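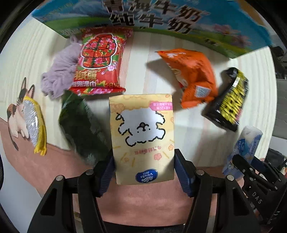 ## Winter supplies: what changes in November

The shared supply order for the Gethin and Rokville buildings moves to a new schedule next month. Until now each building has sent in its own list whenever something ran low, and Kolstead has delivered two or three times a week in small lots. From November there will be one combined order every two weeks, and the delivery will go to Gethin first and then on to Rokville the same morning.

The main reason is cost. We paid for 64 separate deliveries last year, and many of them were for a single carton. Kolstead charges the same drop fee for one carton as for a full pallet, so the fees came to $1508 before we had bought anything. The new schedule should bring that down to $449 for the year, and Kolstead has agreed to hold its prices on paper goods through the end of March.

What this means for you:

- Lists close at noon two working days before each delivery. Anything that comes in later goes on the next order.
- Paper towels, tissues, hand soap, trash bags and dish soap are ordered for you. You don't need to put them on the list.
- Coffee, tea and sugar still come out of each floor's own budget. Write the floor number next to them.
- Special items, such as unscented soap or gloves in a particular size, need a line on the list every time.

The storage closets are being rearranged to hold two weeks of stock. At Gethin, cleaning products are moving to the lower shelves and paper goods to the upper ones, away from the floor drain that backed up in the spring. At Rokville the second-floor closet was too small, so overflow cartons will sit in the old mail room. The key is on the same hook as before.

Please take one box or pack at a time and finish it before opening another. When the closets were cleared out for the move, there were open cartons behind unopened ones, and some of the paper towels at the back had gone damp and had to be thrown away.

Tissues get a special mention every year when cold season starts. We went through 324 boxes last winter, most of them between December and February. Meeting rooms will be restocked twice a week during those months – if yours runs out in between, take a replacement from the closet and leave a tally mark on the sheet inside the door. Used tissues go in the regular trash. They can't go in with paper recycling, and the hauler has turned away bags from Rokville over this.

The Listevden annex isn't part of the change. It will keep its own account until the lease is settled, and people working there should go on using the old request form.

The first closing time for lists will be posted on both closet doors and by the front desks. Old forms for Gethin and Rokville can be recycled.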